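Youth Football and School Attendance in Plalstead
Project report by Edem Amoah

My project looked at whether a free football program helps keep students in school. Quartey Sports Club started its program in July, and players must attend class all week to play on Saturday.

I compared attendance records for 300 students over 2 terms and interviewed nine coaches. Most coaches said the rule worked best with younger players. Older ones often had jobs – mainly weekend shifts – and dropped out early.

The club spent $1,232 on equipment, most of it on balls and team shirts.
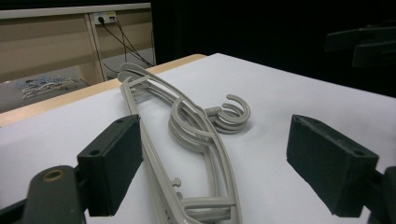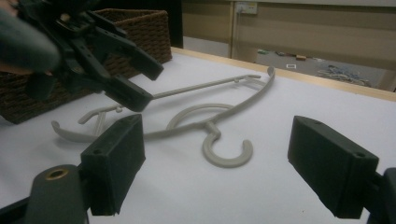
Records from Ivura School were missing for part of the second term, so I left that school out of the final comparison.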